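# Arm on a clamped plate in the kitchen loses its position after a while

**Buppha Thepsuriya**

I'm building an arm setup at home and the only room with enough floor is the kitchen, so it lives on a perforated plate beside the worktop. The plate is held down with clamps along one side. The arm itself is second-hand and I run it from a small controller program I wrote called Saithong.

The job is simple for now. It goes to a taught point over the worktop, comes down, closes the gripper, lifts and goes back to rest. I re-teach the points each morning and the first runs are good. By the time it has done 97 cycles the gripper is coming down 5 mm to one side, always the same side, away from the wall.
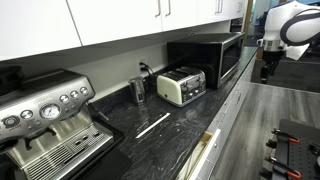

If I send it to the rest position and start again, the error is still there. If I re-teach, it goes away and then creeps back over the next batch. I have checked the screws on the gripper and they are tight. Slowing it down to half speed helps a bit, but then it takes all evening.

Is this the joints losing count, or is it something in the mounting? I would like to know which before I take the wrist apart – it was a pain to put together.

---

**Skaltent**

Sounds like the mounting to me. If a joint was losing count you would normally get an error that changes with the pose, and you say it is always the same side.

Easy to check. Put a strip of masking tape on the table under the plate, right up against the edge of the plate, and draw a pencil line where they meet. Do the same on the next side round. Run your batch and look at the lines. If the plate has moved off the line, you have your answer.

Clamps along one side only will let the plate pivot. Each time the arm stops quickly it gives the plate a small shove, and a small turn at the base is a lot more at the gripper. I would do this:

- put at least 2 clamps on the opposite side, as far apart as you can
- put thin rubber sheet between the plate and the table
- lower the acceleration and leave the top speed where it is
- go round the clamps again after the first 10 cycles, as the rubber will settle

If you can bolt through the plate into the table, do that and forget the clamps. I did mine with M8 bolts and big washers underneath.

Only if the tape lines haven't moved would I look at the arm. In that case send it back to its home switch, if it has one, and compare the reading with the one from the morning.

---

**Banulov**

Had the same with mine, changed the belt on the base joint and it was fine after. Might be worth a look. What make is it?

---

**Thongchai Thepsuriya**

Buppha is my sister and I have tried this setup as well. No belts in this one, so it won't be that. We did the tape test this afternoon and the plate had turned, you could see a gap at one corner and none at the other. More clamps are on order and I have some rubber left over from the shed door. She is also going to turn the acceleration down in Saithong, which at the moment is a fixed number in the code.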